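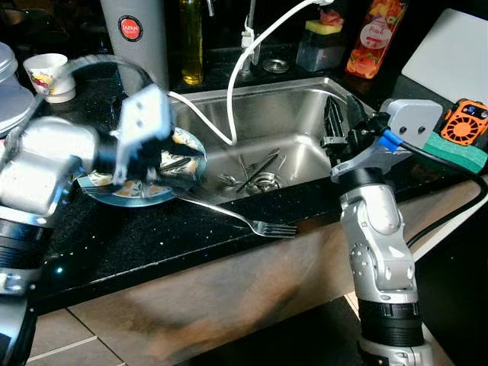 April 19, 2018

Cable routing on the right arm is done again, for the second time since February. The black cable from the wrist module now has enough slack for full rotation. The old run pulled at the connector every time the gripper went low over the sink.

Malathi Kandasamy wrote the Skirneo check list I work from. It has 13 steps, and I skip none. Step 7 is the collar bolts on both arms. I found 2 loose on the left and tightened them by hand, then marked each head with paint pen.

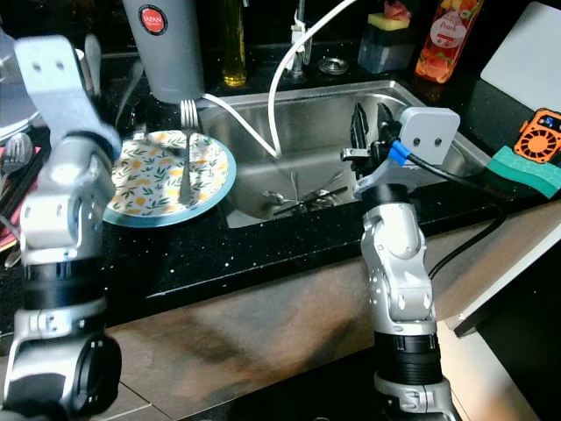 How often do the gripper fingers need cleaning at a sink?

After every session. Wipe them with a damp cloth, dry them, and check the pads for grit.

Next is the reach check with forks and knives. I run it at low speed and listen to the elbow joint. Zero offsets get saved before and after, in separate files.
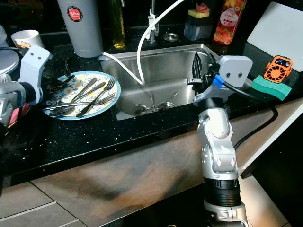
Both arms at the sink, cutlery on the plate and in the basin.

Still open: the left wrist reads 6 counts off at home. I have a spare encoder from Katiyar and will swap it if the number grows.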